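1/28/19

Press release
Contact: Weronika Rutkowska, Ondent

New Ondent report looks at how households in Stonari County heat their homes

Hi, I'm Weronika Rutkowska, and I run the small research desk at Ondent. Today we're putting out our first report on home heating in Stonari County, and I'm really excited to share it, partly because I've lived here most of my life and spent way too many winters next to a space heater!

How many households answered the survey?

We heard back from 1,634 households. We mailed the forms in November, and I figured we'd get a modest stack of envelopes and then spend the rest of the winter making phone calls. Then the mail started coming in (and coming in, and coming in). A lot of people wrote extra notes in the margins, sometimes a whole paragraph about the furnace, and I read every one of them.

What do people use to heat their homes?

Utility gas came out on top, and that won't shock anyone who lives in town. What surprised me was wood. Of the homes that answered, 386 told us wood is their main source of heat. I knew we had plenty of wood stoves out past Zorkeck, but I'd always thought of them as the backup you light when the power goes out. For these families it's the real thing, all season long, and several of them told me they wouldn't trade it.

Electric heat shows up mostly in apartments and newer rentals. Propane is common on the farm roads, where the gas lines don't go. Fuel oil is hanging on in the older houses near the river.

Does anyone go without heat?

Yes, and I want to be careful with this one. We had 41 households tell us they have no working heating system at all. Some get by with portable heaters, some close off rooms and live in the kitchen until spring. We didn't ask why, and looking back I wish we had, so that question is going on the next form.

How does Zorkeck compare with the rest of the county?

Zorkeck has more wood and propane and less gas than the county seat. Its houses are older too, and people there were more likely to say their home is drafty. If you want the town-by-town tables, they're in the back of the report, starting right after the page on rentals. I'd look at the rental page too while you're in there!

Where did the money come from?

The Tokgöz Fund gave us a grant of $1,000 to cover printing and postage. They didn't see the questions ahead of time and didn't ask to. Ondent paid for everything else, meaning my hours and a lot of coffee.

How can I get a copy?

Paper copies are free at the front desk of our Zorkeck office, and we'll mail you one if you can't make it in. Reporters are welcome to use any of the tables as long as they say where they came from. If you'd like to talk, ask for me by name and I'll call you back, usually the same afternoon.

One note for folks comparing our tables with older county numbers: we asked for the main source of heat only, one per home, so a house with a gas furnace and a stove in the den is listed under gas. We're planning to ask about second sources next time, along with insulation and the age of the furnace.

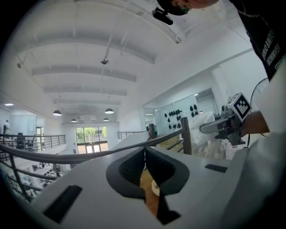
The next form goes out in November, and if you'd like to be on the mailing list for it, just send us your street address and we'll add you.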